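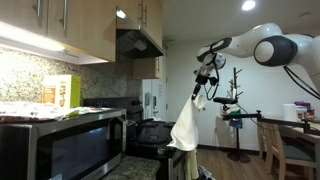
Page 2 of 275

Two acts, similar names, one trademark application

My duo has released music as Stuteo since June. We filed to register the name for sound recordings and live performance. A label called Pawlak has written to say it owns Stuteo Sound for recordings and wants us to withdraw. It has no registration that I can find, only a filing later than ours. Does the earlier filing date settle it?
Posted by komen_bass

Krystyna Sowa
No. In the US, priority generally goes to whoever used the mark first in commerce, and an unregistered mark can still carry common law rights. Find out when Pawlak first sold or streamed anything under the name, and where. Then collect your own proof: release pages, dated invoices, ticket listings, merchandise orders. The word "Sound" adds little, as it describes the goods, so expect the two names to be treated as close. Once your application is published, Pawlak has a limited window to oppose it. A letter is not an opposition - but don't ignore it. Have a trademark attorney answer it.

Mivedness
Same thing happened to my old band. We changed one letter and moved on. Cost us roughly 100 stickers.

274strings
Check the classes too. Recordings and live shows are filed separately, and the letter as you describe it only mentions recordings. You may be able to keep the live performance part even if the other half goes badly. Not a lawyer.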